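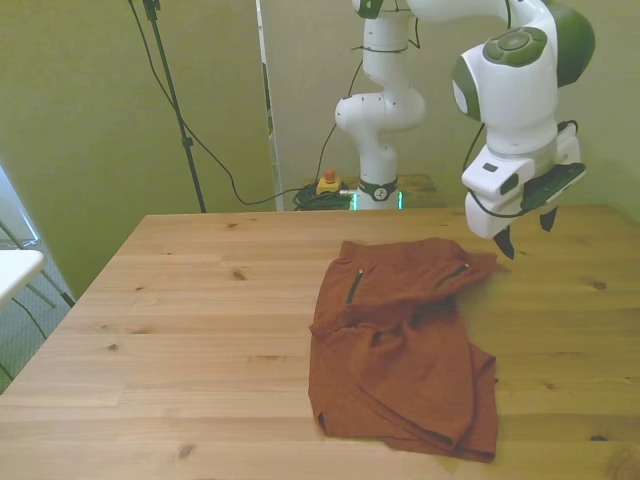

Knit garment with zippered pockets, partly folded.

Laundry > Drying and Folding > Getting Wrinkles Out Without an Iron

I've read a lot of tips for skipping the iron, and I doubt most of them. Ice cubes in the dryer did nothing for my shirts. The $2 vinegar spray from Tarnell smelled like salad. What follows is what worked on knits, and only fairly well.

1. Close every zipper. An open one pulls the fabric around it and leaves a ripple.

2. Check the care label. If it says no heat, stop at step 4.

3. Mist the creased side with plain water until it feels damp. Puspita Ngau swears by distilled. I tried both and couldn't tell them apart.
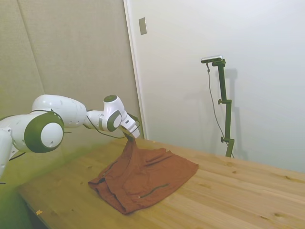

4. Lay the piece flat on a clean towel and smooth it from the middle out with your palms. Pull the seams straight, but don't stretch the waistband. Leave it overnight. The packet for the Trilix drying mat promises an hour, and I never got close to that.

5. For creases that are still there, put the piece in the dryer on low for ten minutes with a damp washcloth, then take it out right away and fold it along the seams.

Linen is another matter. Toon Verbeke wrote in July to say this method works on his linen pants. I followed his steps twice and ended up ironing mine both times.

Last updated September 2022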